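Kiều Ninh has been running the robotics club at Ultby for seven years, and she has stopped promising parents that anything will move.

"It moves," she says. "I just don't say when."

This term's project is called Jultivetti, a name the students picked by vote and now regret. The aim is modest on paper: get a robotic hand to sort slips of paper and play money into a box with compartments. The students wrote 124 lines of rules for it before anyone thought to ask how a finger should let go.

"We were very good at grabbing," says Min-kyu Wang, who handles most of the code. "Grabbing was February. Then we had to learn to stop."

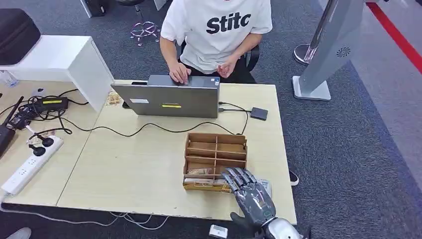 What does a new member do first?

They spend three sessions labeling cables and reading old logs, and only then do they get to write a command.

Wang did his three sessions and complained through all of them. He now defends the rule with the zeal of a man who once unplugged the wrong thing — the router, in his case, with the whole club logged in.

The regional meet allows 120 seconds per run. Their best practice run came in under that, Ninh tells me, though it put everything in the same compartment.

"Technically that's sorting," Wang says.

Ninh doesn't look up. "It's on the list," she says, and goes back to her notes.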